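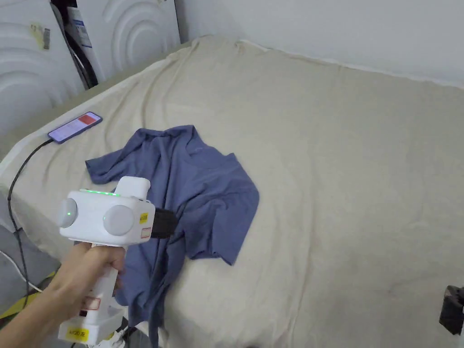 News > Press releases > Bedroom & Linen

Home Products Trade Stockists Press Contact

Search this site Enter keyword

Trondberg adds deep-pocket fitted sheet and T-shirt folding guide to Otside bedding range

CLEDHAM, September. Trondberg has extended its Otside bedding range with a fitted sheet for deep mattresses. The sheet is supplied with a printed guide to sorting and folding clothes on the bed.

The Otside sheet is a plain-weave cotton with elastic along all four sides. It is available in three sizes and in beige, cream and gray. The corner pockets have been deepened to take mattresses fitted with a topper. The fabric is pre-washed before cutting to limit shrinkage at the seams and may be tumble dried on a medium setting.

The guide was prepared by the company's textile care department in Cledham. It covers short-sleeved T-shirts, long-sleeved tops and pillowcases. For a T-shirt, the recommended sequence begins with opening out the sleeves and turning the collar flat. The body is then drawn straight from the hem, the sides are folded to the center, and the garment is folded in half twice. Twisted garments should be shaken out from the shoulders before folding.

"Most households fold laundry on the bed, and the sheet is the work surface," said Erhan Öztürkmen, product manager for bedding at Trondberg. "A sheet that shifts under the hands makes the job slower. We specified a tighter elastic for that reason."

The first production run is 4000 sheets. Trade orders are handled by Özkan, the distributor for the range. Fabric swatches and care labels can be requested from the same office.

Trondberg has manufactured household linen in Cledham since 2011. Its products include sheets, mattress protectors and duvet covers.

Press contact: Bedding Product Office, Trondberg, Cledham

Previous release Next release Back to Press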